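Wrist flips on reach, sim and bench
Opened by: Mehrangiz Kazemi
Status: open (was closed, reopened by me)
Build: two-arm robot, Brevudent shared workshop, back bench
Software: Idow simulator, Nisine arm driver, Chiang calibration script

What I expect: I send a reach to a point over the table and the gripper comes in with the fingers facing down.

What I get: the arm gets to the table fine, then the wrist rolls over and the gripper parks itself pointing at the ceiling.

The Nisine docs say this is "resolved" if you rerun calibration. I have rerun calibration. I would like to know who resolved it and on what arm.

Log

Entry 1. Reran the Chiang script from a cold start. It prints a green OK at the end. I have now seen it print the same green OK with the wrist encoder unplugged, so I'm not giving that much weight. Flip still there on the bench.

Entry 2. Swapped the wrist motor with the spare because two people at the workshop were sure it was the motor. Same flip, same direction. An evening gone. Put the old one back.

Entry 3. Moved the whole thing into Idow to get the hardware out of the argument. Same arm file, same targets, no cables, no motors to blame. It flips there too. So it's software or it's the arm file, and I'll stop buying parts.

Entry 4. Set up a batch of reaches to the table and left it running overnight. 598 reaches, 84 flipped. Reaches to the near half of the table are nearly all clean. The bad ones bunch up toward the far side, which is the side I need.

Entry 5. Tried the setting everybody recommends in the Nisine notes, "prefer short path". Ran the 84 bad targets again with it on. 9 of them came out right. I don't call that a fix. I suspect it just nudges the solver into a different guess and you get lucky now and then.

Entry 6. Opened the arm file by hand. Joint 6 has its limits written in degrees and every other joint has radians. If the driver reads that number as radians then the wrist has no real limit at all and can roll over whenever it likes. Nothing complains about this. The Chiang script, which claims to check limits, only checks that the upper one is bigger than the lower one.

Entry 7. Changed joint 6 to radians and ran the 84 again. 9 still flip. Better, and I believe this part of it, but the same 9 flip every time I run it, so something else is wrong too. They are all long reaches past the middle of the table. My guess is the elbow runs out of room and the solver pays for it with the wrist. It's a guess. I haven't shown it.

Not tested yet: the bench arm with the corrected file. I'm not running it near people until I know what those last 9 are doing.

Robot's own view in Idow, wrist flipped, gripper up in front of the orange thing at the back of the table, other arm across the right side:
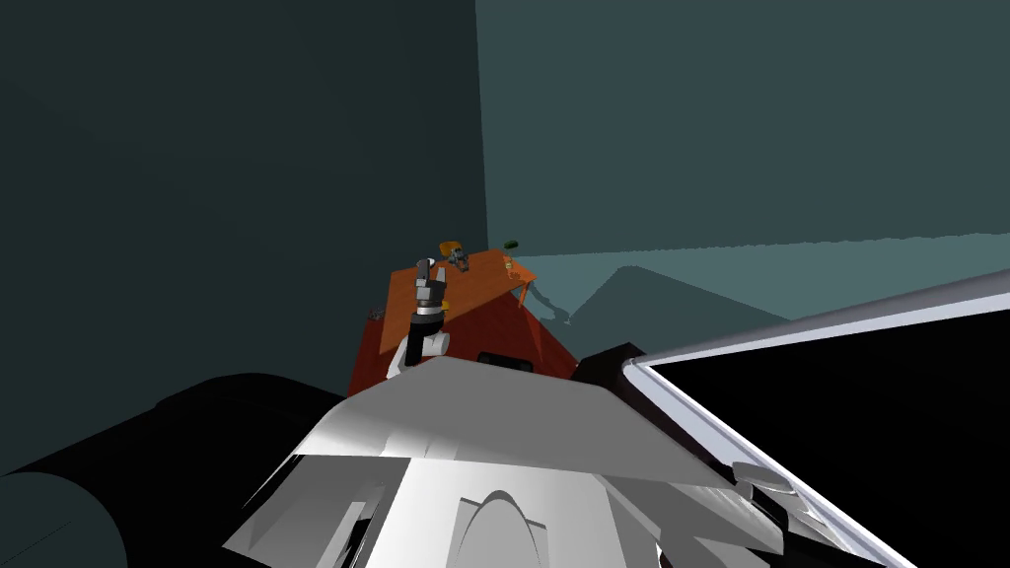 3 min read

Next steps. I'm going to raise the shoulder mount in the model and rerun the leftovers. If the flips go away, it was reach. If they don't, I'll start reading the solver code, and I was hoping to avoid that. Please don't close this one again on the strength of a calibration run. Calibration has had its chance.

If you have this arm and think yours is fine, look at joint 6 before you tell me so.

Comments (4)

benchrat
Mine was degrees as well. Had it like that since May and blamed the gripper the whole time.

solder_and_tea
Are you sure the reach is the problem? That gripper doesn't look far from the table's back edge but the elbow has to be nearly straight to do it. Try moving the base closer before you redo the mount – much less work.

Mehrangiz Kazemi
Not sure, no. Moving the base is fair, I'll try that first. I can't judge distance from that view though, I'll go by the joint numbers.

kgp
Short path worked for me. How many targets did you say you ran?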